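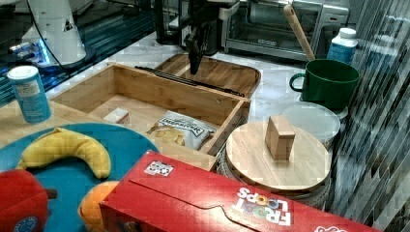
Photo : Hazem Kabbaj

Bon. Thread sur l'histoire des chips, le pain, les boîtes à pain et pourquoi on mange tout mou dans cet appart. Je fais ça vite, j'ai un train.

1/ Tout part d'une dispute idiote avec ma sœur : est-ce qu'on range un paquet de chips entamé avec le pain. Elle dit oui. Moi non. Depuis je lis des trucs sur la conservation des aliments secs et je ne dors plus.

2/ Le principe de base, deux phénomènes qu'on confond tout le temps. Le pain rassit. La chips ramollit. C'est l'inverse, quasiment.

3/ Le pain : l'amidon se réorganise en refroidissant, il recristallise, la mie durcit. Ça s'appelle la rétrogradation. Et ça arrive même si le pain ne perd pas une goutte d'eau.

4/ Donc non, le sac plastique n'empêche pas le pain de rassir. Il empêche la croûte de sécher, en échange elle devient du caoutchouc. Chacun son vice.

5/ Le frigo c'est pire !! Entre 0 et 5 degrés la rétrogradation va plus vite qu'à température de la cuisine. Ma grand-mère mettait tout au frigo. Paix à ses baguettes.

6/ Le congélateur par contre, très bien. Tranché avant, sinon vous finirez à la scie à métaux comme moi en juillet.

7/ La chips : presque pas d'eau dedans à la sortie de friture, elle pompe celle de l'air dès qu'on ouvre. Passé un certain seuil elle plie au lieu de casser. Fin de l'histoire.

8/ Vous voyez le souci. Une boîte avec une miche dedans, fermée, c'est un petit sauna. Le pain lâche son humidité, la chips la boit. Ma sœur a tort – je l'ai dit calmement, elle l'a mal pris.

9/ Parenthèse historique parce que je ne sais pas m'arrêter. 1795 : le Directoire n'arrive pas à nourrir ses armées correctement, et c'est l'année où Nicolas Appert s'installe à Ivry et bosse sérieusement sur ses bocaux.

10/ Le type est confiseur. Pas chimiste. Il enferme, il bouche, il chauffe au bain-marie, ça marche, il ne sait pas pourquoi. Pasteur expliquera bien plus tard.

11/ Appert met des petits pois en bouteille de champagne. Des PETITS POIS. En bouteille de champagne. J'y pense souvent.

12/ Mais pour le sec, rien de révolutionnaire. Coffre, huche, pot en grès, torchon. La huche à pain servait aussi de pétrin dans pas mal de maisons, on y faisait lever la pâte et on y rangeait les miches après.

13/ Et on cuisait pour une semaine ou plus. De grosses miches au levain, denses, acides, qui tiennent. La baguette du matin morte le soir c'est une habitude de ville, et récente.

14/ Retour à la boîte en bois. Le bois prend un peu d'humidité et la rend. Pour une miche c'est plutot pas mal. À condition qu'elle ne ferme pas hermétiquement, sinon moisissure au bout de trois jours, testé et regretté.

15/ Nettoyage : les miettes. Vider les miettes. Un coup de vinaigre blanc, on laisse sécher ouvert une nuit. Je ne le fais jamais non plus.

16/ J'ai eu une boîte Stekex en métal pendant des années. Jolie. Étanche comme un sous-marin. Tout moisissait. Donnée à Hazem qui y range ses vis, tout le monde est content.

17/ Pour les chips : pince, air chassé, placard loin de la bouilloire. Ou bien un bocal à joint. Ou alors vous finissez le paquet, je ne juge pas.

18/ Si c'est déjà mou : four à 100 degrés, 2 minutes à plat sur une plaque, surveillez, puis laisser refroidir complètement AVANT de goûter. Elles redeviennent croquantes en refroidissant. J'ai failli jeter une fournée pour rien.

19/ Pareil pour le pain rassis : passer la croûte sous l'eau vite fait, four chaud, on le mange dans l'heure. La chaleur défait une partie des cristaux d'amidon. Après il redurcit et là c'est pain perdu ou chapelure.

20/ On me demande en mp pour les biscuits. Secs avec secs, moelleux avec moelleux, jamais dans la même boîte. Le moelleux gagne toujours et il gagne salement.

21/ Stuart Sedgwick me signale que sa tante glisse un morceau de sucre dans la boîte à gateaux secs. Ça absorbe un peu, oui. Le riz cru aussi, en moins bien que ce qu'on raconte.

22/ Ma sœur vient de lire le thread. Elle répond « et les biscottes ? ». Les biscottes c'est du côté des chips, Claire. Loin du pain.

23/ Elle a mis un pouce. Bon, mon train est à quai – je réponds aux questions ce soir, sauf celles sur le levain.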